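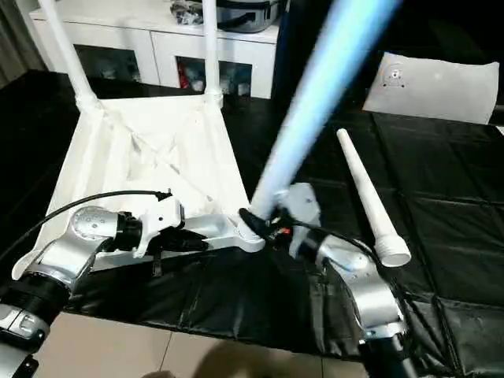

A white stand on a black-covered table. Picture: Bemix

Voltham opens a library for lost instructions

Anyone who has ever been left holding a bracket and a grudge now has somewhere to go. Bemix, the household advice charity, will open the Voltham Instruction Library in September, in the former shoe shop on Treloar Street.

The library holds 554 assembly leaflets for flat-pack furniture, shelving and garden seating, most of them handed in by people who no longer own the furniture. Visitors can read them at the counter, take a copy home for 36p a page, or sit quietly with a cup of tea until the feeling passes.
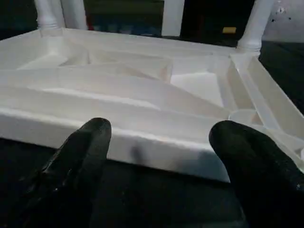
The collection began in Gemma Pearce's kitchen drawer, where it lived until it would no longer close. She catalogued the first 109 leaflets herself, filing them by the number of screws supplied and, in a separate column, the number needed.

"People throw the instructions away the moment the thing stands up," she said. "Then they move house. I've had grown adults ring me from the floor."

The oldest item is a leaflet for the Tevomska wardrobe, which has no words, 36 steps and a drawing of a man smiling at step two. Chun-yin Hsiao, who is in charge of the catalogue, has built the wardrobe twice and reports that the man's optimism is premature.

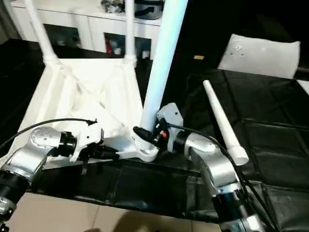

Translations are available for leaflets that arrived in only one language, and for several that seem to have arrived in none. Phong Dương will run an evening session at 7pm on reading exploded diagrams, covering dotted lines, dashed lines and the small arrow that could mean anything. Couples are welcome — the two chairs provided are a sensible distance apart.
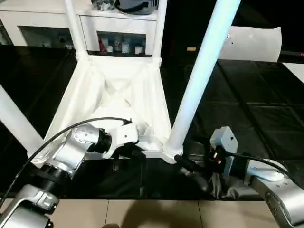 How to donate

Leaflets can be posted through the door at any hour. Coffee rings and angry notes in the margin are fine. Please keep your spare screws, as Stuart Gosling already has a bucket of them and has asked for no more.

Press enquiries: Yvonne Sugden, Bemix, Treloar Street, Voltham.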